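Subject: Re: Motdale away, second leg

September 11, 2024

On the list someone wrote:

> Can't see how we get out of this. Plisico were poor in the first leg,
> no shape in midfield, and Motdale had the better chances by a mile.
> If the keeper has an average night we go home beaten by three. I would
> sit deep, play for a draw and take our luck on penalties. Also does
> anyone know if the away end is covered this year? Last time I got
> soaked.

Quick one from me, on my break so excuse typing.

Don't agree on sitting deep. We tried it in August at Stosier and you all remember how that went. Held out till just after halftime, then every clearance came straight back at us. Two goals in 7 minutes and the tie was gone. The back line is too slow to camp on the edge of its own box for that long. They need the ball up the other end, even if it's only to get a breather.

Motdale are good, fine. But all their good stuff comes down the left. Fullback bombs on, winger cuts in, shot from the corner of the box. Same move all night. Put our quicker winger on that side and make the fullback think twice about going. First leg we let him walk up the field like he was going to the store.

And the midfield wasn't as bad as you say, at least not after the change. Last 30 minutes we were the better side. Hit the post, had one cleared off the line, should of had a penalty IMO (seen it back twice now, he gets none of the ball). Start with that lineup instead of finishing with it and it's a different game.
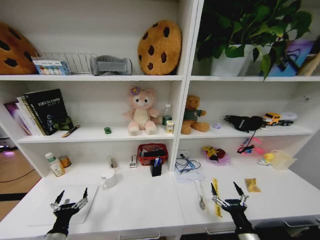 Shelves and counter, cookie cushions up top.

Set pieces worry me more. 3 of the last 6 we've let in were corners to the back post, same spot every time. Zonal marking is all very well if someone attacks the ball, ours just stand there in there zones. I'd put the big center half on their number five and tell him to forget the rest.

Penalties, no thanks. We've lost the last two shootouts and the nerves get worse each time. Win it in ninety.

On the away end. Covered at the back, open at the front, same as last season as far as I know. Rows nearest the field get wet if the wind comes off the river. Bring a coat. Gates open an hour before, one turnstile only so don't leave it late.

Bus goes from the Karunaratne lot as usual, behind the tire place. If you put your name down and can't make it PLEASE say so on the list, we had empty seats for Stosier and people left behind who wanted to come. Pay on the bus, small bills if you have them.

My guess 2-1 us, winner late, ugly one off somebody's knee. I'll take it.

Got to run. Will post the lineup when its out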